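Home Projects Reports People Contact

Shelf Life of Mixed Dry Goods in Shared Pantries
1/19/22 | Aivar Urbonaitė
Filed under: Student Work, Food Storage

The survey covered 18 shared pantries in the Sela residence halls. Humidity was logged every 45 minutes from the first week of November, giving 3,320 usable readings. Opened flour and rice were weighed at each visit.

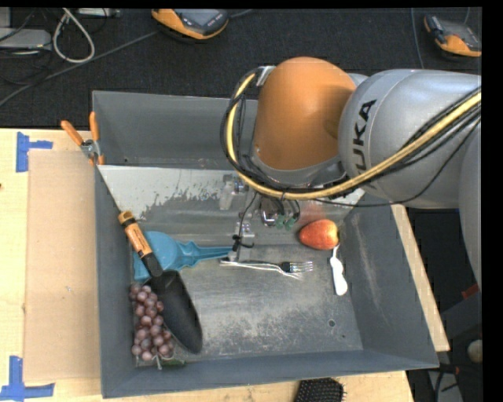
Moisture gain was highest in paper bags stored near a sink. Two pantries lost their loggers and were dropped from the weight analysis. Sealed jars showed no change above the error of the scale.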